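Large Print and Braille Requests: Common Questions

Who can request materials?
Any student in the Ololthorpe schools with a documented vision or print disability. A parent, teacher or case manager can fill out the form.

What formats do you offer?
Large print, braille, tactile graphics and audio. The catalog has 2,204 titles. Audio files play in the Yook app or on any MP3 player.

How long does an order take?
Titles in the catalog ship within 6 school days. New braille transcription takes up to 55 school days, so send fall textbook lists by the end of March.

Is there a charge?
No. Replacing a lost braille volume costs $44.

Can I choose the font size?
Yes. The default is 18 point. Write the size from the student's learning media assessment on the form if it is different.

How do I return braille volumes?
Use the Avell mailer they came in and turn the address card over. Free Matter for the Blind postage applies. You can also leave them at the Hinano Street office.

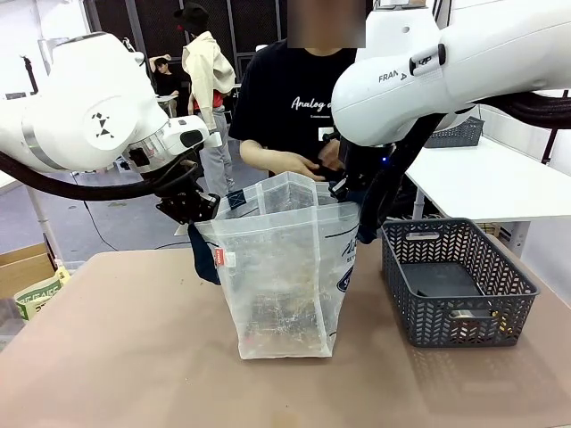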